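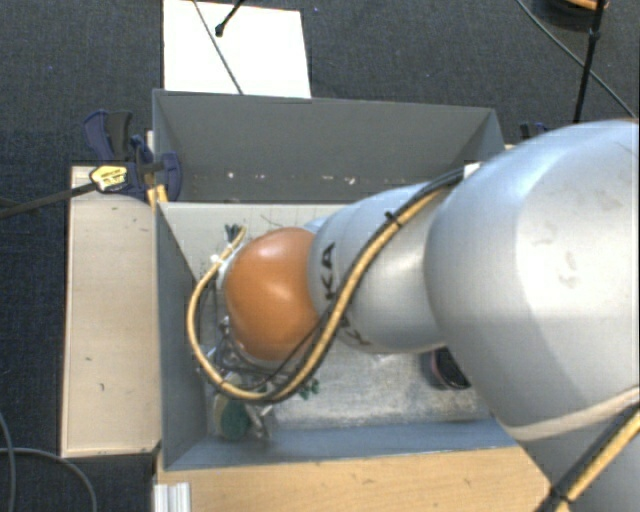

Bin picking success rate for a student competition - is 400 picks enough to claim anything?

Posted August 6, 2026 in Robotics > School and Club Projects

I'm on a student team entering the bin picking event at Andville. We have an arm over an open gray bin, and the rules say every team has to hand in a success rate with its write-up. Our faculty sponsor wants a big number on the poster. I'm the one who has to stand next to it, and I don't trust it.

We logged 400 picks in July and the script says 17 failures. But the script calls a pick good if the gripper reports a part when it lifts. It doesn't check that the part got to the drop spot, or that it was the part we asked for. The same few items went back in the bin every time, put there by the same two people, who by then knew what the arm liked.

Second thing. The cable bundle is zip tied at the wrist with a loop of slack around the end. One teammate says the loop is fine as long as the arm doesn't fault. I think it may hang low enough to brush things in the bin on some approaches, and then we're measuring the cable as much as the planner. Does any of this matter to judges, or am I being a pain?

Rivera

Congrats on the great results! 17 out of 400 is really good for a student team. I would put it on the poster and not overthink it. Judges spend a few minutes per table and they like a clear number. For the cables just add more zip ties.

drastmont_fan

Please don't just add more zip ties. A bundle that crosses a wrist needs slack to twist, and if you tie it down tight you'll find out which connector is weakest. Jog the wrist to both ends of its travel at slow speed, with the bin in place and someone on the stop button, and watch the loop the whole way. If it drops below the rim anywhere your planner can send it, reroute it or limit that joint. "It doesn't fault" tells you nothing. A cable can drag across a part and move it without the controller noticing.

On the number, your doubts are right. What you have is a grip report rate. Call it that if you print it. For a pick rate I'd want:

Success decided at the drop spot, by a person or a second camera, and written down before the next pick starts.

Bin filled by someone who isn't on the planning side. Dump it, don't place it.

A few objects the team never tuned on. Shiny and see-through stuff will pull your rate down, so include some and report it on its own line.

Every attempt counted, including the ones where somebody hit stop "because it was going to miss anyway." Check your July log for those. I'd bet there are some.

We ran 2761 attempts for the Sililari challenge and the first 700 were useless for exactly this reason - stopped runs had been left out of the log. We threw them away. It hurt, and the rate we finally printed was a good bit lower.

As for judges, I can't promise they'll care. Some only look at the poster. I've also seen one ask a team to dump the bin and go again, and that was a long afternoon for them.

Also clamp the bin so it can't creep and check it against your calibration each morning.

gray_bin_skeptic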